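Brotkorb, Tablett, Teller - Notizen für den Abend bei Jullel

Erst mal kurz warten, bis alle sitzen. Dann gleich rein: Wer von euch hat zu Hause einen Brotkorb, und wer benutzt ihn auch? (Hände zählen lassen, Pause.)

Ich hab mit dem Thema angefangen, als ich für Debora Fontana das Frühstück im Tritirdale neu eingedeckt habe. Sechs Tische, überall Porzellan, alles schick und furchtbar laut! Ein Korb klappert nicht. Das war schon der halbe Grund.

Zum Material: Weide ist schön, keine Frage, aber beim Abwischen eine Plage. Krümel sitzen in jeder Ritze. Kunststoffgeflecht kann man ausspülen, kurz abtropfen lassen, fertig. Und bitte keine Angst vor Farbe - Terrakotta macht sogar ein blasses Brötchen freundlicher.

Jetzt Form. Flach und rund für alles, was man mit der Hand nimmt. Belegtes gehört für mich aufs Tablett, am liebsten weiß mit kleinem Rand, und zwar mit der Schnittkante zu den Gästen (die Leute wollen sehen, was drin ist).

Bild zeigen, auf den dicken geflochtenen Rand und den Knoten in der Mitte hinweisen, dann das Sandwich daneben:
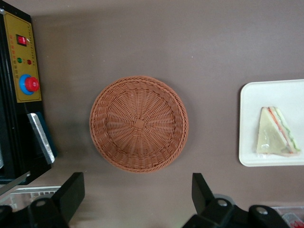

Hadiza Akande meinte beim Probelauf, ein Korb ohne Serviette sei für sie nur halb gedeckt, und bei weichem Brot drücke sich sonst das Muster durch. Stimmt, also Serviette rein, aber nicht über den Rand hängen lassen.

Danach Fragen, und die Körbe einmal durch die Reihen geben.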